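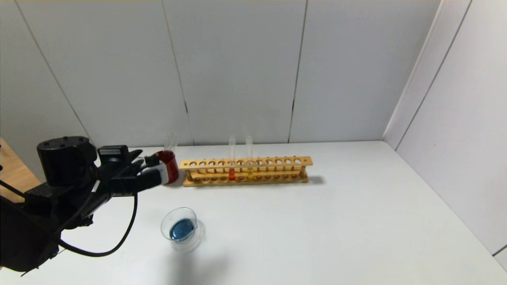

Red liquid in a small glass beaker, with a test tube standing behind it.

FOR IMMEDIATE RELEASE

De Graaf Brings Out a Red Wool Dye, Two Years After Saying It Would

Drendik line goes on sale this month in seven shades, one of which the company had hoped would be purple

HIRNERURA, February 5, 2018 – De Graaf, the plant dye maker best known for browns, today announced Drendik, a line of seven reds for hand knitters, weavers and anyone else with a big pot and a patient household. The dyes are made from madder root and can be used on wool, silk and most of the blends that get sold as wool.

The company first promised a red two years ago, in a catalog that also promised free shipping. Free shipping is still under review.

"Customers have been very kind about our browns," said a spokesperson for De Graaf. "They have also been asking for red since the day we opened, often in capital letters. We are happy to be able to write back at last."

Madder has been used to dye cloth for a very long time, and for most of that time it has been annoying people. Heat the bath too much and the color drifts toward brick. Hard water pulls it one way and soft water pulls it another. Roots from one field can dye a sweater scarlet while roots from the next field over turn out something closer to canned soup. De Graaf, a company with plenty of experience in arriving at brown by accident, spent much of the project learning how to stop.

The answer was mostly a matter of blending. Roots are now dried, ground and mixed in large batches, and each batch is tried on the same plain yarn before any of it goes into a jar. Batches that miss their shade are held back and mixed into later ones. A few missed by so much that they have been set aside for the brown line, where they are expected to do well.

The seven shades run from a pale coral to a deep brownish red, and each has been given a number in place of a name. An earlier plan to name them after local landmarks was dropped when the list of landmarks in Hirnerura ran out at four, one of them a parking lot. Shade 6 was meant to be a purple. It is a very nice red.
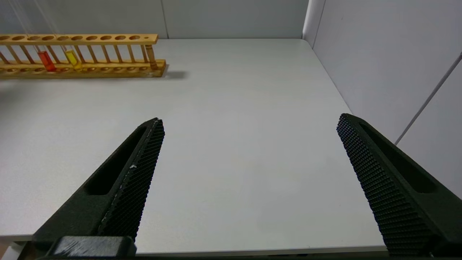
Gripper fingers open above a white tabletop.

Drendik comes as a ground powder in two sizes. The small jar will color a hat and a pair of mittens, or one mitten for a customer who likes a strong color. The large jar is meant for sweaters and blankets. Both come with a printed guide that has been rewritten from scratch following comments on the old one, in particular the step that said to "simmer until ready."

The new guide gives temperatures and times for every shade. It also covers alum, the mineral salt that helps the dye hold on to the fiber, and it asks in bold type that dye pots never go back to being soup pots. Customers who already own the old guide may keep it.

To mark the launch, De Graaf has dyed 2000 skeins of undyed yarn from the Stisto mill, which spins on the other side of the river and has supplied the company since it opened. The skeins will be sold at the mill shop and by mail while they last. Of these, 900 are in Shade 3, which the dye room liked best and kept making after being asked to move on.

"We spin it white and send it over the bridge," said a spokesperson for Stisto. "Until now it came back the color of the bridge. This has been a nice change for the drivers."

The mill shop will hold open dye days through the end of February. Visitors may bring their own yarn, as long as it has been washed, and should wear clothes they have no strong feelings about. Aprons will be handed out. The aprons are brown.

De Graaf has no plans to announce a blue at this time, and would like it noted that the word "blue" on page 2 of the spring catalog is a printing error.

About De Graaf
De Graaf makes plant dyes for home and studio use in Hirnerura. Its range includes walnut, oak bark, onion skin, another walnut and now Drendik.

Press contact
Sample cards in all seven shades are available to the press on request from the De Graaf office in Hirnerura. Please allow extra time for Shade 6.

###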